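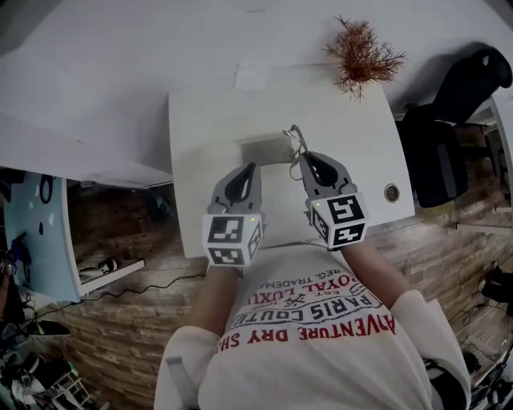 Does the Stillby jaw come from the lower clay, as the label says?

Probably from the limestone above it, and the label was most likely written by somebody who never saw the quarry.

Filed under: Prep Room Notes / Marine Reptiles / Stillby

April 15, 2023

Jaw 1762, day three. Started on the left side because the matrix is thinner there. The label in the box says "Stillby, lower clay, Wendt coll." in brown ink, and everyone since has copied it out faithfully, including me in March when I did the loan form. I should have looked at the rock first.

The rock is wrong. Lower clay from Stillby goes to slop if you leave it in a dish of water overnight. I had a crumb of the matrix from under the symphysis in water since Thursday and it's still a crumb. Fizzes nicely with a drop of dilute acid. Tried the same with a lump from our own bulk sample of the lower clay: fell apart by lunch, hardly any fizz. One crumb is one crumb, I know. There are hard nodules in the clay that would behave the same way, and Huia Henare has already said so twice. Fine. But a nodule ought to have an edge somewhere and I haven't found one. Matrix looks the same the whole way along, 14 cm of it.

Washed the residue through the 500 micron sieve. Shell bits, one fish tooth, a few things I'd call ostracods if pushed. Marama Tautahi wants to send them off for dating. My feeling is that they're too knocked about to be worth anyone's money and we'd get back a polite letter. Put them in a tube anyway, labelled, drawer under the window.

Borkulix: tried it again on the loose bone at the back of the jaw. The leaflet says it sinks in fully and leaves no shine. It leaves a shine. Thinned it by half, less shine, and the bone still powdered when I touched it with a brush. Third thin coat held better. I don't think it's any improvement on what we were using before, and it smells worse. It does come off with acetone, which I checked on a scrap of rib before going near the jaw. Please don't use it on the teeth until we've seen how the scrap looks in a month or so.

Teeth. The old description gives 13 in the left row. I make it 13 sockets but two of those "teeth" are plaster, painted, rather well done. Under UV they glow quite differently from the others. No mention of any repair in the file. So whoever used the tooth shape to tie this to the other Stillby jaws may have been measuring somebody's modelling. I'd like to know which teeth were measured. The paper doesn't say, it only gives an average.

Marama ran the surface scan through Steltudix, which offers you a "best match" from its set of jaws. It gave a match at genus level with great confidence. I asked how many jaws of this age are in the set and she looked it up: three. So it picked one out of three, plaster included. Pretty picture though, the scan itself is useful for the cracks, and I've marked the worst of them on the printout.

Huia's view, for the record: the Wendt labels are usually sound, and one good fish tooth from the clay would settle it against me. He's right that they're usually sound. But the ones I've checked are in pencil and on different card, and this one has been trimmed to fit the box.

To do:
- second crumb, from the other end, same water test
- look for a proper sample of the limestone, we had a bag of it on the bottom shelf and I can't see it now
- ask the loans desk for the back of the old register page, only the front was copied
- leave the plaster teeth where they are
- more 0.5 mm needles

Air pen is leaking at the collar again. Taped it.

Stopped at ten to five with the hinge end still covered. Jaw is back in its tray on the sandbag, foam over the top, lid not clipped.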